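I moved my gaming corner into the box room in May, and the dust up there at Korkerness is unreal, so I've had to get better at looking after my kit. Two things have made the biggest difference.

First, controllers. Wipe them down after a long session with a barely damp microfibre cloth, then run a wooden cocktail stick round the seams (gently!) to lift the grime out. Cotton buds do the bits round the sticks. I've put 101 hours into Flelance on the same pad and the buttons still feel lovely — no stickiness at all.
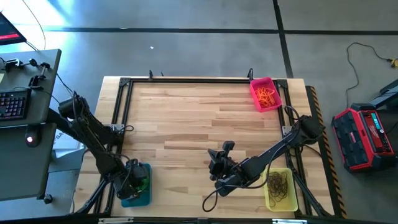

Second, cables. I used to shove the lot behind the telly and hope. Now each lead gets a bread bag tag with its name in biro, and the spare length is held in a loose loop with a strip of Velcro. Don't wind them tight round your hand, it ruins them.

Oh, and switch the console off at the wall before you clean the vents. A soft paintbrush is brilliant for that, mine's been going 11 years!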